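Seul-gi Myung
Thursday

Okay, shape block thread, because a few of you asked what I ended up keeping out for the little ones and I've been promising to write it up since July.
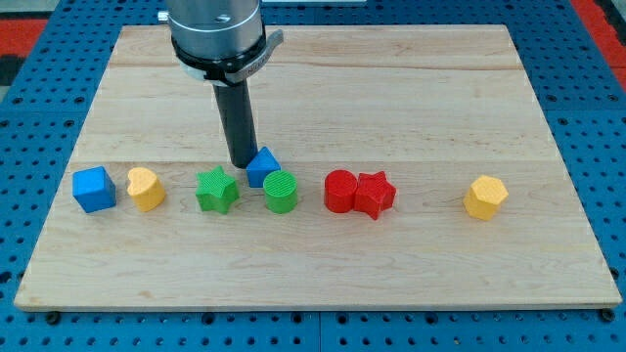
I started with way too many. My sister mailed me her kids' old set on top of the Grudidon ones I already had, and for a while the whole pile lived in one bin and all anybody did was dump it on the floor.

So now I put out a short row and leave the rest in the closet. A cube, a cylinder, a triangle, then the fun ones like the star and the heart. The heart goes first every single time — I've stopped trying to steer anyone toward the cube.

2/ Colors! I used to pick one color per shape and I don't recommend it. My nephew decided "green" meant star and we spent roughly two weeks untangling that one, bless him. Mixing is better. A green star and a green cylinder in the same row gets you a really nice conversation.

3/ A board underneath helps so much. Plain wood, nothing printed on it. Kids seem to understand that the board is where the blocks live, and cleanup goes faster (well, a bit faster).

The game we play most is the feely one. Eyes closed, one block in your hands, tell me about it before you name it. "Pointy all over" is a perfectly good answer. So is "it has a butt," which is what I got for the heart.

Somebody wanted to know about storage too. Mine go in an old Stostar tin with six dividers, and I'll dig it out tomorrow and measure it for you.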